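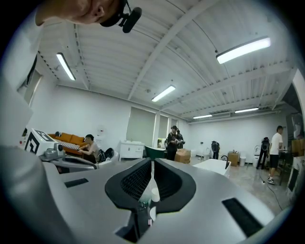
A reader wrote in to ask whether it makes sense to buy the hand-held grippers first and work out the fixtures afterward. The reader had a limit of $3000 for the work area, a quote from Disance for the grippers on a separate line, and no figure at all for plumbing fixtures, power or storage.

Workshop > Equipment > Planning a Purchase
8 min read

Fixtures first, on paper at least. The grippers set the smallest part of the floor plan. A bathtub or a vanity sets most of it, and both are difficult to move once cables and boxes have collected around them. The notes below apply to a large open room used for household tasks with hand-held grippers, where several people work at once and the fixtures are there to be handled and don't need to be plumbed.

Start with the task list

Write down the tasks before asking for prices. "Bathroom" is too broad to buy against. "Put the toothbrush in the cup" and "move the bottle to the back of the counter" are specific enough to tell you what surface is needed and how much clear space in front of it. Mark each task as seated, standing or floor level. Seated tasks need a sofa or chair with room for both forearms to extend, plus the length of the gripper. Standing tasks need a counter at the normal height for the room being copied.

Strike any task that needs running water unless a drain is already in place. A supply line and a drain will use up a small budget before the first gripper is charged.

Buying fixtures

Floor-display and discontinued fixtures are suitable. Ask the showroom for tubs and sinks with finish damage on the side that will face a wall. Ledesma sells these by the pallet in May and again at year end, with no returns. Check the following on arrival:

- The tub stands level without its drain fitting.
- The faucet is fixed tightly enough to take a sideways knock from a gripper housing.
- The counter does not tip when a person leans on the front edge.
- Cut edges underneath are sealed or taped.

Freestanding tubs are easier to place than built-in ones and can be walked around. A rectangular tub gives longer straight edges to work along. If the budget allows only one, choose by the task list.

Color matters more than it does in a home. A dark counter shows pale objects well and hides black ones, including black finger pads. Buy small items in more than one color so that any of them can be swapped when it disappears against the surface.

Grippers and spares

Price the gripper as a set: body, finger pads, marker cube, cable, and whatever headset or recorder goes with it. Arik and Disance both quote the body alone on the first page and the rest on the second. Pads are a wear item. Order spare pads with the grippers, in the same shipment, and put the part number on the shelf where they will be kept.

For two-handed tasks, the unit of purchase is a pair. A spare single gripper is useful only if it can replace either side, so ask before ordering. Marker cubes should be bought with replacement faces. A scuffed or bent face is a common cause of lost tracking and costs very little to replace if the part is already in the building.

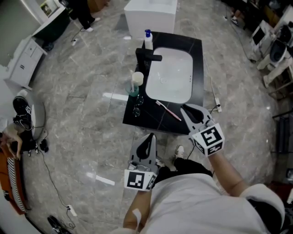 Workshop & Home Quarterly, January 2019, p. 5

Small objects

A sink counter is the cheapest station in the room to furnish. A pump bottle, a cup, a toothbrush and a pair of glasses cover rigid, thin and awkward shapes, and all of them can come from a drugstore. Buy doubles of anything with a moving part. Pump heads in particular get stiff or stick down after heavy use.

Keep the small objects for each station in a lidded bin with the station name on it. Plirka bins stack and accept a label on the short side. Put a printed list inside the lid. Restocking from the list takes a few minutes; restocking from memory leads to a counter that differs from one session to the next.

Power and cable

This line is left out of most first budgets. Draw each station, mark where a person stands, then mark where the power comes from. A power strip on the floor behind the counter is acceptable if the route to it does not cross the place where someone steps back from the work. Where a cable must cross a walkway, budget for a low cable cover the full width of the walkway. Flat covers with a beveled edge are also easier on carts.

Buy cable in one color per station. All-black cable is cheaper by the reel, but tracing it later across a speckled or patterned floor is slow work.

Delivery and boxes

Reserve a wall for cartons. Keep the packaging for grippers and cameras until the return period is over, and flatten everything else on the day it is opened. Stacked boxes tend to end up in the middle of the room, where they take a space that was drawn as a station.

Sample budget

The reader's revised plan came to $2969 for the work area, with the grippers still on their own line. The order of spending was:

1. Counter with sink and faucet, from clearance stock
2. One freestanding tub, from clearance stock
3. Power strips, cable and cable covers
4. Shelving and lidded bins
5. Small objects, in doubles
6. Delivery

Clearance freight can add up to a quarter of the fixture price, so get the freight figure in writing before paying the deposit. If the total runs over, cut the tub. The counter supports more tasks per square foot and can be carried through a standard doorway with the faucet removed.

Leave item 3 alone.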